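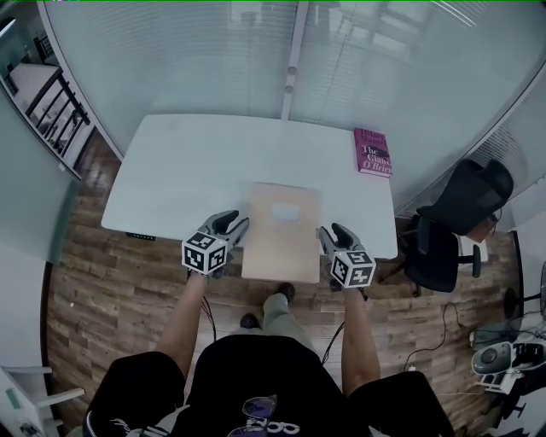 Chapter 4
A Morning at Onorent

Robots can look like magic until you stand next to the people who teach them! In January our class spent 45 minutes at the Onorent open day, where Inês Moreira let us try the hand-held grippers ourselves. Picking up something thin and flat was much harder than we expected - fingers do so much without being asked.

In this chapter you will follow that visit from the front door to the last demonstration. Keep two questions in mind as you read. What does a hand know that a gripper has to learn? And how would you show it?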